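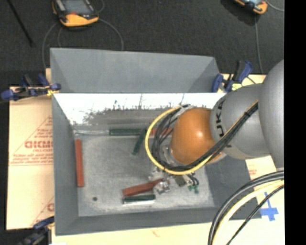 Notas sobre la restauración del armonio de la parroquia

En diciembre terminé de revisar el armonio Charvát que usamos en la misa de las nueve. Dejo aquí los datos por si alguien tiene un instrumento parecido en su iglesia.

El problema principal era la pérdida de aire. Con el fuelle lleno y sin tocar ninguna tecla, la reserva se vaciaba en 20 segundos. Tras cambiar la piel de las dos bisagras y sellar la tapa del secreto, aguanta 254. Vratislav Šindelář, que toca en las vísperas de Adviento, notó enseguida que el pedal pesa menos.

Las lengüetas las limpié en seco, con pincel. Dos estaban desafinadas más de lo tolerable y las envié al taller Ornia - el portes costó casi lo mismo que el trabajo. El resto quedó como estaba. No quise tocar la afinación general, porque el coro lleva años cantando el Salve Regina a esa altura y Aivar Žukauskas prefiere no transportar.

Gasto total: 200 euros, pagados con la colecta del primer domingo de Adviento.

Queda pendiente el registro de celeste, que entra con retraso. Sospecho de la varilla, que roza con el fieltro nuevo. Lo miraré después de la Epifanía, cuando el armonio vuelva a la capilla lateral y se pueda desmontar el panel trasero sin mover el belén.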